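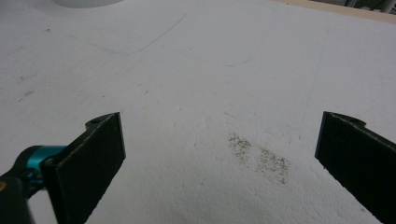 Figure 3. Pads wide open over the white work surface.

Comparing Finger Pads on the Hand-Held Gripper

You've got your gripper put together and the pads are on, so now comes the part most of our customers tell us they enjoy the most, which is finding out how one set of pads behaves next to another. The Ivorholm kit ships with the flat black pads already fitted, and if you ordered the Kindel soft set as well, you'll find it in the smaller bag under the foam tray. Please do the flat pads first, even if you're itching to get at the soft ones! Everything later in this guide is compared back to them.

Set aside a quiet morning or afternoon. Going through one set of pads properly takes longer than you'd think, especially the first time, and it's no fun to hurry.

Before you start

Clear a light-colored surface, big enough that you can move the tool freely from side to side without bumping your elbow on anything. White is best, as the camera has an easier time telling a black pad from what's behind it. A few pencil lines or scuffs won't bother it. Loose grit is another matter, so brush any crumbs or dust out of the gripping area before a pad gets near them.

CAUTION: Keep your free hand away from the gap when the trigger is squeezed. The pads are thin along the edge and they close faster than you expect.

Checking the pads

1. Turn the tool on and let the trigger out all the way, so that the pads stand as far apart as they'll go.

2. Look at the camera picture. You want to see both pads, one at each side, with the small hole near each tip at close to the same height. If one hole sits clearly higher than the other, loosen the mounting screw on that side a quarter turn, nudge the pad level, and snug it up again.

3. Squeeze slowly until the pads meet, then let go. Do this 9 times. It sounds fussy, I know, but a new joint needs a little working in before it settles, and you'll feel it get smoother under your finger.

4. Check the level of the tip holes once more. If they've drifted, go back to step 2.

NOTE: Small scuffs along the edge of a pad are ordinary wear and don't change the grip. A nick you can catch with a fingernail does, and a pad like that should be swapped out. We suggest a close look at every pad after 1,000 squeezes.

Choosing something to pick up

For a fair comparison you need the same object every time, put down in the same spot. We like a plain cup for this. It's smooth, it's curved, it has a rim, and it will show you very quickly which pads slide and which ones hold. Our bench at Flelolport uses a white one resting on a stand, so the tool also has to find its way past a post and a peg, and that's closer to how things are in a real kitchen.

5. Put the cup on its base and bring the open pads in from the front, low and level. Stop before you touch anything and check that the cup will fit in the gap with room to spare on both sides. Move gently here; a fast swing blurs the camera picture, and you'll have a hard time judging the distance afterward.

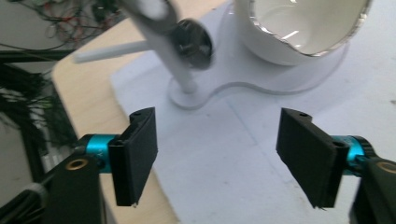
6. Close on the wall of the cup, lift it a hand's width, hold for a slow count of 3, and set it back down. Do 8 lifts with each set of pads, and write down every slip, even the tiny ones.

7. Change to the next set and start over from step 1. Don't skip the squeezes in step 3, tempting as it is.

CAUTION: Practice over a folded towel if the cup is one you'd be sorry to lose.

If you're using the Živković controller, save the recording under a new name before you change pads, or the second set will be written over the first. Recordings are covered in the next section.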